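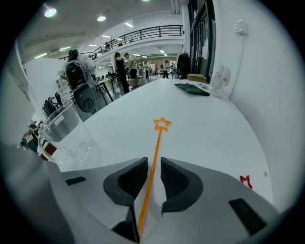
Achterberg Table Set

Hello, and thank you for looking in! These are the notes for our little set about one long white table and the everyday bits that live on it (a clear glass, a desk fan, a star on a stick). It holds 2,941 pictures in 50 folders, and we do hope the names make sense.
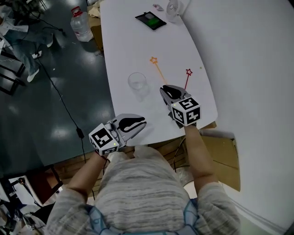

The glass and the small white fan, seen from overhead.

Please start with folder 3, as it's much the tidiest.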